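The Purkia drawings

For most of the last century the drawings lay in two flat wooden chests on the upper floor of the parish house at Hostisitz. There are 750 of them, nearly all on thin grey paper, and they show scenes from the lives of the saints as copied by pupils of the Purkia workshop. Few are signed. A handful carry a line of text in the lower margin, usually a prayer.

Edeltraud Wyss first saw them as a student, when she was cataloguing hymn books in the same building. She opened the wrong chest. "I thought they were wallpaper samples," she says. She came back the following May and began a list, which now runs to 3,267 entries, as many sheets were used on both sides and some hold several small studies.

The workshop

Purkia was run by two brothers named Urkarov, who trained painters for village churches. Pupils stayed six years. They copied from pattern sheets until the master was satisfied, and only then were they allowed near a panel. The same St Nicholas turns up again and again, his hand a little better each time -- or in one case a good deal worse.

Wyss believes the sheets were sent to Hostisitz when the workshop closed, perhaps in payment of a debt. A letter in the parish accounts mentions "the paper from Purkia" and a sum of 2,000, with no currency given. Liesl Eder, who edits the catalogue, is less sure. She points out that the letter could just as well refer to blank stock.

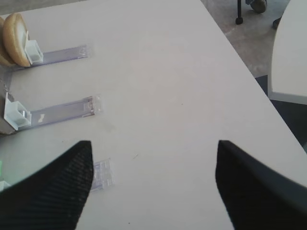
Where they are now

The drawings moved to the Nägeli collection last winter and are kept in the reading room store. Readers can ask for up to 6 sheets at a time, mornings only. The chests stayed in Hostisitz, where one of them holds altar cloths.

The first volume of the catalogue covers the apostles and the Marian feasts. Eder is working on the second, which will take in the local saints and the unidentified figures -- a larger group than either of them would like.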